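I've been writing up small-plane accidents on this site for a while now, and the same questions keep landing in my inbox, so I finally put them on one page.

## Who are you, anyway?

I'm Firouzeh Nikzad. I flew little Cessnas on weekends for years, and now I mostly read accident reports (my family thinks this is a strange way to relax!). I'm not an investigator and I don't work for an airline.

## Why does a final report take so long?

Because the easy part is the wreckage! Then come the engine teardown, the maintenance records, the radio recordings, the weather, and everybody's comments on the draft. The Lindell runway accident took 39 months, and I checked for that report every single Monday like a crazy person.

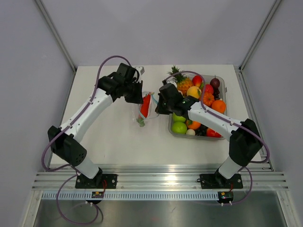 A preliminary report usually comes out much sooner, but please don't read it as a verdict. It lists facts and leaves the cause for later.

## What's the difference between the two black boxes?

One records cockpit sound and the other records flight data, things like altitude, airspeed and heading. They're painted bright orange so searchers can find them. A lot of small planes don't carry either one, and then investigators lean on radar tracks, phones and witnesses.

## Do you name the pilots?

Only if the official report or the family has done it first. I took 2 names down in March after relatives wrote to me, and I'd do it again. 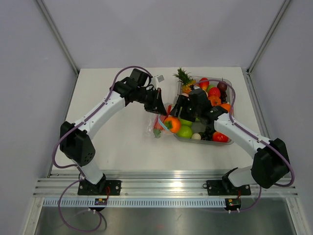 *A persimmon at the bin's lower left edge and a clear plastic bag on the white tabletop, with the bin of fruit to the right.*

## Will you cover the Sodeo ditching?

Yes, once the report is out. I have 75 pages of notes already and half of them are probably wrong, so I'd like to wait.

## Can I send you a correction?

Please do! Tell me which page and where you read it. A reader caught me mixing up Nazari and Rundar (two airstrips, one valley, very different runways) and I was so glad she wrote. I fix the text and put a note at the bottom of the page with the date.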